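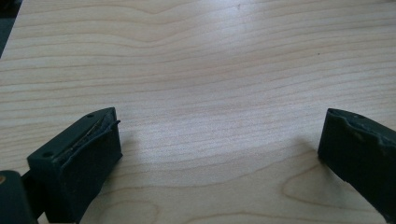 Como digitalizar um single de 12 polegadas e separar as faixas por lado

Este guia descreve a transferência de um maxi-single em vinil para ficheiros digitais, com separação das versões e preenchimento correto das etiquetas. O disco usado para os valores indicados é "Drilside", de Sirkka Valtonen, edição Plulum, com duas versões no lado A (versão longa e instrumental) e duas no lado B (remistura e versão acústica). O procedimento serve para qualquer 12" de 45 ou 33 rotações.

Material necessário

Gira-discos com regulação de velocidade e de contrapeso
Pré-amplificador de phono com equalização RIAA
Interface de áudio com entrada de linha estéreo
Editor de áudio com visualização da forma de onda
Escova de fibra de carbono

1. Confirmar a velocidade

Muitos maxi-singles rodam a 45 rotações, mas a indicação nem sempre consta da capa. Verifique o rótulo central. Se faltar também aí, compare a duração impressa com a duração medida. A reprodução a 33 de um disco gravado a 45 baixa o tom em pouco mais de cinco semitons, erro difícil de detetar numa versão instrumental desconhecida.

2. Limpar o disco e a agulha

Passe a escova com o prato em movimento, no sentido do sulco, e retire-a na direção da borda. A agulha limpa-se de trás para a frente, nunca ao contrário. Discos com resíduos visíveis devem ser lavados e secos na vertical antes da gravação.

3. Regular os níveis

Ligue o gira-discos ao pré-amplificador e este à entrada de linha. Se o gira-discos tiver pré-amplificação interna, desative um dos dois andares; a equalização aplicada duas vezes produz graves excessivos e agudos abafados.

Reproduza a passagem mais forte do lado A. Em maxi-singles, essa passagem está quase sempre na entrada da bateria após a pausa central. Ajuste o ganho para que os picos fiquem em -8 dBFS. Não altere o ganho entre os lados – a diferença de volume entre versões faz parte da masterização original e perde-se se cada lado for regulado em separado.

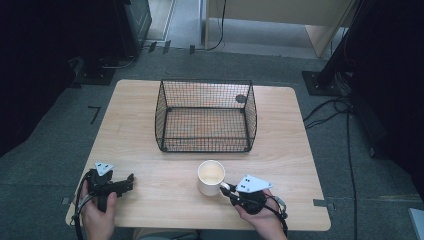 4. Gravar

Configure o projeto para 24 bits e 96 kHz. Inicie a gravação antes de pousar a agulha e pare só depois de a levantar. O ruído de sulco sem música, no início e no fim, é necessário no passo 5. Grave cada lado num único ficheiro e guarde uma cópia sem qualquer tratamento.

5. Reduzir o ruído

Comece pelos estalidos, com o detetor em sensibilidade baixa. No disco de referência, a deteção automática marcou 37 estalidos no lado A, e 2 deles eram ataques de tarola. Ouça cada marca antes de aplicar a correção. Para o ruído contínuo, recolha a amostra no sulco de entrada e limite a redução a 6 dB. Valores superiores alteram a reverberação das cordas e o ataque dos pratos. Na versão acústica convém não aplicar redução nenhuma.

6. Separar as versões

Quando existe silêncio entre faixas, coloque o marcador imediatamente antes do primeiro som da faixa seguinte. Quando as versões estão ligadas, como no lado A de "Drilside", amplie a forma de onda e corte no primeiro tempo do compasso, numa passagem por zero. Exporte sem fades. Um fade de poucos milissegundos é suficiente para criar uma falha audível na reprodução contínua.

7. Preencher as etiquetas

Use o título exato do rótulo e acrescente a designação da versão entre parênteses: "Drilside (Instrumental)", "Drilside (Rallis Remix)". O nome do remisturador vai no campo próprio e não no campo de artista. No campo de número de faixa, mantenha a sequência corrida e registe o lado num comentário (A1, A2, B1, B2). A prensagem Skoltov, limitada a 2,000 exemplares, troca a ordem do lado B – confirme a matriz gravada junto ao rótulo antes de copiar etiquetas de uma base de dados.

8. Exportar e arquivar

Exporte em FLAC para arquivo, mantendo a resolução do projeto. Para leitores portáteis, converta a partir do FLAC para 16 bits e 44,1 kHz, com dither aplicado uma única vez, no fim da cadeia. Guarde na mesma pasta a digitalização da capa, os dois rótulos e um ficheiro de texto com a cápsula, a agulha e o ganho utilizados.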